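How to Prepare a Sickroom at Home During a Local Outbreak

Campbell County Office of Public Health
Updated Mar 30, 2025

When a contagious illness is spreading in the community, many people who become sick can recover at home. The steps in this guide are intended for households caring for one person with a mild respiratory or stomach illness. They do not replace the advice of a doctor or nurse.

Before you begin

Read all of the steps once before setting up the room. If the sick person is an infant, is pregnant, or has a weakened immune system, call your clinic first. Residents of the Omier and Tulteo districts may also call the county nurse line by dialing extension 753 from the main menu.

Step 1. Choose the room

Select a bedroom with a door that closes and a window that opens. A room next to a bathroom is preferred. If the home has 2 bathrooms, reserve one for the sick person. If there is only one, the sick person should use it last whenever possible, and shared surfaces should be cleaned after each use.

Step 2. Prepare the bed

Use bedding that can be machine washed on a warm or hot setting. Check the care label on blankets and comforters before putting them into use. Keep a second set of sheets outside the room so that a change can be made quickly, including at night. 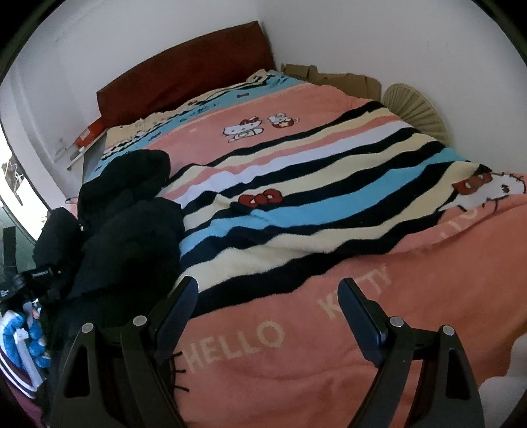
Step 3. Set up supplies

Place the following within reach of the bed:

Drinking water and a cup used only by the sick person
Tissues and a lined trash can
A thermometer
A phone and charger
A written list of current medicines and doses

Step 4. Limit contact

Name one adult as the caregiver. Other members of the household should stay out of the room - this includes pets, where practical. The caregiver should wear a well-fitting mask inside the room and wash hands with soap and water on leaving.

Step 5. Handle laundry and clothing

Wear disposable gloves when handling soiled items, and do not shake them. Clothing and bedding from the sickroom may be washed with the rest of the household's laundry. Dry all items completely before putting them away. Clean the hamper with a household disinfectant, following the directions on the product. 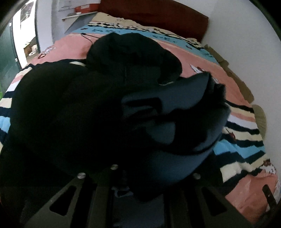 Dark hooded garment on a striped bedspread.

Step 6. Keep a daily record

Write down the person's temperature every 4 hours while awake, along with fluids taken and any new symptoms. Households enrolled in the Traltix reporting program may enter the same information online. Form 11, the paper version, is available at district offices and was last revised in September.

When to seek help

Call 911 if the person has trouble breathing, chest pain, new confusion, or cannot be awakened. Tell the dispatcher that the person has a contagious illness.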